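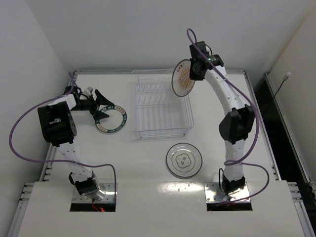
Hawi Tufa wrote in to say that the Laltovent has kept her tomatoes going through two muggy summers, but that the lever is far too stiff straight out of the box and we ought to warn people before they lean on it and crack a pane.

Greenhouse > Ventilation > Louvre vents > Laltovent side louvre

Search the shop Go

4 minute read

So, consider yourselves warned! The lever is stiff. Put a smear of petroleum jelly on the pivot, open and shut it a few times before you fit it, and it loosens up nicely. I did mine on the kitchen table with the radio on. Please don't try freeing it once it's in the greenhouse with glass either side of it.

Right, the vent itself. It's a louvre that takes the place of a pane low down in the side of your greenhouse, with glass blades in an aluminium surround and a lever on the inside. I started stocking it after years of telling people that roof vents alone won't do it. Hot air goes out of the top quite happily, but it needs cool air coming in at the bottom to push it along, and a propped-open door only really helps the plants nearest the door (mine are always the basil, and the basil is always fine, it's the cucumbers at the back that sulk).

What you get
Laltovent louvre, assembled
Glazing strip, enough for one vent
Lever and a spare pivot pin
A leaflet, with small drawings and smaller print

Sizes
Width: 600 mm
Height: 203 mm shut, and you'll want 80 mm clear outside for the blades when they're open
Finish: plain, green or black
Price: £77, including delivery to the mainland

Measure the gap between your glazing bars before you order, and measure it at the top and at the bottom. Old greenhouses lean. Mine leans so much that the bottom of the bay is noticeably wider than the top, and I had to pack one side with extra strip. If you're out by a few millimetres the strip will take it up. More than that and you should ring me first, I'd much sooner have a chat than a return.

It goes straight into the Serkov and Praneo greenhouses with their own glazing clips. The older Praneo (the one with the rounded eaves) has a slightly deeper bar, so ask for the long clips when you order, they don't cost any extra. For a Tang lean-to you'll need the adaptor strip, which I keep behind the counter and am forever forgetting to put on the website. Wooden greenhouses are fine too, just screw through the flange into the bar with brass screws and put a bead of clear sealant round the outside.

Fitting it is a job for a still, dry day. Take out the old pane from the bottom up, brush the moss and old putty out of the channel, press the strip on, then offer the vent up with the lever facing in. I've known more than one person fit it inside out and then wonder why the rain ran indoors. You'll have a space above the vent where the old glass was, so have a pane cut down to fill it before you begin. Any glass merchant will do it while you wait, and they'll take the sharp edge off if you ask nicely.

Where to put it? Opposite the door if you can, and below the staging. Lots of people want it at eye level so they can reach the lever, and I do understand (my knees aren't what they were either), but low down is where it does the most good. If you've got a longer greenhouse, have one on each side and you'll feel the difference as soon as you walk in on a warm morning.

I shut mine up in October and leave them shut apart from the odd mild afternoon, when I crack them open for an hour to keep the grey mould off the geraniums. Spiders will move in. A paintbrush gets them out again in spring, and the blades lift out for a wash in the sink with a drop of washing-up liquid.

Can you have it with an automatic opener? Yes, the wax cylinder sort fits in place of the lever, sold separately. I run one automatic and one by hand. The automatic is slow to wake up on a bright cold morning, so if you're the type who's out there with a cup of tea at seven anyway, save your money and use the lever.

Green is out of stock as I write this, with plain and black both ready to go. I'll put a note here when the green ones come in.

Page last changed 22/08/2021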